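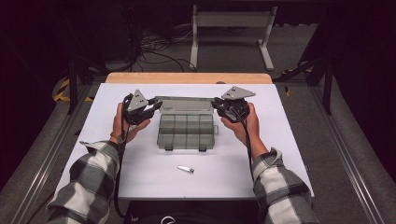 Figure 1. Organizer box, lid open, between two hand-held grippers.

Unit 4: Members' Allowances and the Rules on Second Homes
Handout, July 2024

4.1 Scope

This unit covers payments made to elected members on top of salary. Salary itself was covered in Unit 3. The model used throughout is the Plunillow assembly, a teaching case with 50 seats. Figures are for one session year unless the text says otherwise.

4.2 Terms

Allowance: a sum a member may claim up to a fixed limit.
Reimbursement: repayment of a cost already met, on proof of payment.
Main home: the address where a member spends most nights.
Second home: an address kept so that the member can work both in the district and at the assembly.
Designation: the written notice telling the fees office which address is which.

An allowance with no receipt rule works much like extra salary. Keep the two terms apart in written work.

4.3 The Plunillow rules

A member whose district lies more than 50 miles from the assembly may name one second home. Rent, utilities, local tax and basic repairs can be claimed. Mortgage principal cannot. Furniture is allowed if the single item costs less than 200 dollars; above that, prior approval is needed.

The first version of the rules set no limit on changes of designation. A member could name a house in Degefa as the second home, claim for repairs there, then name an apartment in Avton and claim again. Each claim met the rules as written. The revised version allows 2 designations per term and bars claims on repairs for the first 200 days after a change.

4.4 Disclosure

Three levels are in common use.

Totals only. One figure per member per year.
By category. Separate figures for housing, travel, staff and office.
By item. Each claim is listed with date, amount and outcome.

Plunillow moved from the first level to the third in one step. The first item-level release held 891 claims. Home addresses were removed before release, which made changes of designation hard to trace from the published record alone. A later release added a code for each address so that a change could be seen without showing the location.

4.5 Sanctions

Repayment is the usual outcome where a claim falls outside the rules. Loss of a post in the executive is a political matter and is decided by the head of government. Removal from the seat needs a vote of the full assembly. Students often mix up the last two.

4.6 Reading and preparation

Flulness Reader, chapter on pay and allowances, sections 2 and 3.
Bring a one-page note applying rule 4.3 to a member who sells the main home in the middle of a term.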